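Prulura Tischöl — Anleitung, Abschnitt 4: Grundbehandlung und erste Pflege

Stand: 15.10.2026
Artikelnummer 2389, Gebinde 775 ml

Jetzt kommt der schönste Teil! Der Schliff aus Abschnitt 3 ist geschafft, der Staub ist weg, und gleich darf das Öl aufs Holz. Wer zum ersten Mal ölt, wird staunen, wie sich die Maserung schon beim ersten Wischen zeigt. Nehmen Sie sich dafür einen ruhigen Nachmittag und lesen Sie den Abschnitt bitte einmal ganz durch, bevor Sie die Dose öffnen.

4.1 Was Sie bereitlegen

Prulura Tischöl, gut aufgerührt
Fusselfreie Baumwolltücher, reichlich (alte Bettwäsche ist wunderbar)
Weißes Auftragspad
Handschuhe aus Nitril
Eimer mit Wasser und einen Metalldeckel für gebrauchte Tücher
Malervlies für den Boden
Ein Reststück vom selben Holz für die Probe

Hinweis: Das Pad aus dem Set Plesach passt auf alle üblichen Handhalter mit Klett. Rote und grüne Pads aus dem Reinigungsbereich sind zu grob.

ACHTUNG: Mit Öl getränkte Tücher können sich selbst entzünden. Werfen Sie sie niemals zusammengeknüllt in den Müll. Legen Sie sie sofort nach Gebrauch in den Wassereimer oder breiten Sie sie im Freien einzeln auf einer nicht brennbaren Unterlage aus.

4.2 Raum und Holz vorbereiten

1. Fenster öffnen, direkten Durchzug über der Platte aber vermeiden.
2. Heizkörper in der Nähe herunterdrehen. Unter 15 °C sollten Sie nicht ölen, das Material wird dann zäh und zieht schlecht ein.
3. Platte absaugen, danach mit einem trockenen Tuch in Faserrichtung abwischen.
4. Kanten und Unterseite nicht vergessen! Eine Platte, die nur oben geölt ist, nimmt Feuchtigkeit einseitig auf und kann sich verziehen.
5. Probe auf dem Reststück machen und über Nacht liegen lassen. Erst am nächsten Tag sehen Sie den wirklichen Farbton.

Hinweis für helle Hölzer: Ahorn, Birke und Esche werden mit dem Naturton spürbar wärmer. Wer es kühler mag, nimmt die Variante Prulura Hell. Beide lassen sich mischen, das Verhältnis aber bitte aufschreiben — beim Nachölen im nächsten Jahr sind Sie froh darüber.

4.3 Auftragen

1. Dose vorsichtig öffnen und mit einem flachen Holzstab bis zum Grund aufrühren. Nicht schütteln.
2. Eine kleine Menge auf die Platte geben, lieber zu wenig als zu viel.
3. Mit dem Pad in kreisenden Bewegungen verteilen, bis die ganze Fläche gleichmäßig glänzt.
4. Zwanzig Minuten einziehen lassen. Matte Stellen sind durstige Stellen: dort sofort etwas nachgeben.
5. Den gesamten Überschuss mit einem trockenen Tuch abnehmen. Die Fläche darf sich danach nicht mehr klebrig anfühlen.
6. Zum Schluss in Faserrichtung auspolieren.

VORSICHT: Schritt 5 entscheidet über das Ergebnis. Öl, das auf der Oberfläche stehen bleibt, trocknet zu einer klebrigen Haut, und die bekommt man nur mit viel Mühe wieder herunter.

Die zweite Schicht folgt am nächsten Tag, genauso wie die erste, nur mit deutlich weniger Öl. Mehr als 2 Schichten braucht ein Tisch im Wohnbereich nicht. Hirnholz darf eine Ausnahme sein, es trinkt, solange man ihm etwas gibt.

4.4 Trocknen und Aushärten

Trocken ist nicht ausgehärtet! Nach einem Tag können Sie die Platte berühren, nach drei Tagen vorsichtig benutzen. Die volle Beständigkeit gegen Wasser, Rotwein und Kaffee erreicht das Öl nach 31 Tagen. Bis dahin bitte keine nassen Gläser stehen lassen und keine Tischdecke auflegen, das Öl braucht Luft. 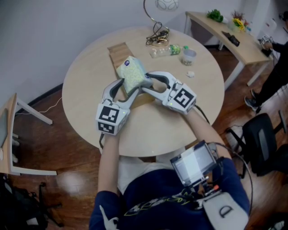 Frisch geöltes Holz zeigt jeden Schatten von Gegenständen, die lange am selben Platz liegen. Licht und Luft kommen darunter nicht an, und die Stelle dunkelt anders nach als der Rest. Das betrifft Untersetzer und Blumentöpfe, besonders deutlich aber lange Teile: Ein schmales Holzbrett, das quer über einen runden hellen Holztisch gelegt wird wie auf dem Foto, würde bei einer frischen Platte nach einigen Wochen einen schrägen Streifen hinterlassen. Räumen Sie solche Dinge während der Aushärtung abends beiseite oder versetzen Sie sie wenigstens jeden Tag ein Stück. Auch Pappschachteln gehören anfangs nicht dauerhaft auf die Fläche, da bedruckter Karton abfärben kann. Später ist das alles kein Thema mehr, und der Tisch darf endlich leben!

Hinweis: Im November und in den übrigen Heizmonaten ist die Raumluft oft sehr trocken. Das schadet dem Öl nicht, wohl aber dem Holz. Eine Luftfeuchte zwischen 45 und 60 Prozent ist ideal.

4.5 Runde Platten

Runde Tische sind herrlich zu ölen, haben aber ihre Eigenheiten. Die Faser läuft gerade durch, die Kante läuft rundherum, und so wechseln sich an der Kante Längsholz und Hirnholz ständig ab.

1. Kante immer zuerst ölen, dann die Fläche.
2. An den beiden Hirnholzbereichen nach zehn Minuten nachgeben.
3. Fläche von der Mitte nach außen bearbeiten.
4. Auspolieren trotzdem in Faserrichtung, nicht im Kreis. Runde Wischspuren sieht man im Streiflicht noch Wochen später.
5. Laufnasen an der Unterkante mit dem Finger (Handschuh!) abtasten und wegwischen.

Bei furnierten Platten gilt dasselbe Vorgehen, allerdings mit noch sparsamerem Auftrag. Prüfen Sie vorher, ob die Kante aus Massivholz oder aus Furnier besteht. Kunststoffkanten nehmen kein Öl an, dort genügt es, Reste sofort abzuwischen.

4.6 Bretter und Kleinteile mitölen

Wenn die Dose schon offen ist, lohnt es sich, Ablagebretter, Tabletts und Regalböden gleich mitzubehandeln. Auf der Dreikantleiste Pisharody liegen sie nur auf schmalen Graten auf, und Sie können beide Seiten in einem Arbeitsgang ölen. Herrlich praktisch.

1. Zwei Leisten parallel auf das Vlies legen.
2. Unterseite des Bretts ölen und Überschuss abnehmen.
3. Wenden, auf die Leisten legen, Oberseite und Kanten ölen.
4. Überschuss abnehmen, Brett liegen lassen. Nicht stapeln!

Hinweis: Schneidbretter behandeln Sie bitte ausschließlich mit dem Schneidbrettöl aus der Reihe Druselstead. Das Tischöl ist dafür nicht vorgesehen.

4.7 Wenn etwas nicht gleich klappt

Platte klebt am nächsten Tag: Wenig frisches Öl auf ein Pad geben, die Haut damit anlösen und alles gründlich abnehmen. Danach einen Tag länger warten.

Glänzende Flecken: Mit dem trockenen weißen Pad leicht überreiben, bis der Glanz einheitlich ist.

Raue Oberfläche: Die Fasern haben sich aufgestellt. Nach der ersten Schicht mit Körnung 320 ganz leicht in Faserrichtung glätten, abstauben, zweite Schicht auftragen.

Dunkle Ränder um Schrauben oder Beschläge: Meist eine Reaktion von Gerbsäure mit Eisen, typisch bei Eiche. Beschläge entfernen, Stelle abschleifen, neu ölen und beim Zusammenbau Edelstahlschrauben verwenden.

4.8 Dose verschließen und aufbewahren

Rand sauber wischen, Deckel gleichmäßig andrücken, kühl und frostfrei lagern, außer Reichweite von Kindern. Kleine Reste füllen Sie am besten in ein kleineres, dicht schließendes Metallgefäß um und beschriften es mit Inhalt und Farbton. Bildet sich trotzdem eine Haut, heben Sie diese ab und rühren Sie sie nicht unter.

Weiter mit Abschnitt 5: Reinigen und Nachölen im Alltag.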